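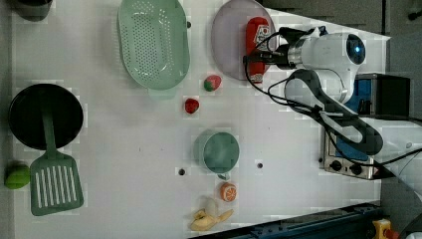 Shabnam Mirani writes that she has stopped using sample rates above 48 kHz entirely, and that anyone still tracking at higher rates is paying for storage and getting nothing back. She adds that the same goes for buffer settings: pick one, leave it, and learn to play with it.

I agree with the first half of her comment. The second half is where most small studios go wrong, and it deserves a longer answer than the comment box allows.

The buffer is a block of samples the computer collects before it processes them. A small block means short delay and heavy load on the processor. A large block means the reverse. A drummer hitting pads wired to a software instrument hears the delay directly, as a gap between stick and sound. A mix engineer moving a fader hears almost none of it. These are two different jobs, and one setting can't serve both.

My own room in Skomesthorpe runs an Oteo interface into a four-year-old desktop machine. With the buffer at its lowest setting, I can track two musicians through monitoring plug-ins without dropouts. The same session at mix stage, with 20 channels of compression and two long reverbs, will not play for more than a few bars at that setting. I change it when I change tasks. It takes two clicks.

The argument for a fixed buffer is that players adapt. They do, within limits. Organists play instruments whose pipes stand a good distance from the keys, and bass players stand well away from their cabinets. Sound takes close to three milliseconds to cover one meter, so a few milliseconds of system delay is no worse than a short walk from the amplifier. What players do not adapt to is delay that varies. Several software instruments respond a little differently to each note depending on where it falls in the block, and the larger the block, the wider that spread. A steady player then sounds slightly loose, and the usual response is to quantize the part. The timing was fine before it reached the computer.

Direct monitoring is often offered as the cure. It works for microphones and guitars. It does nothing for a pad controller, which has no sound of its own to monitor. The people who need low delay most are the ones it leaves out.

I also think manufacturers share the blame. The Kaushik control panel reports a single latency figure, which covers the input side only. The Jeltstead driver reports the round trip but leaves out the safety buffer it adds on output. Neither number can be compared with the other. The only reliable method is a cable from an output to an input, a click on one track, and a recording of the result on another. Zoom in and read the offset. In February I did this at every setting on my interface and taped the list to the rack. At the largest one, the click came back 2,172 samples late. The control panel gave a much smaller number.

My advice would be to keep two session templates, one for tracking and one for mixing, with the matching buffer written in the name of each – most programs will not store the setting in the file itself. Print or freeze the software instruments before moving from the first to the second. Then the delay stops mattering, and the processor has room for the mix.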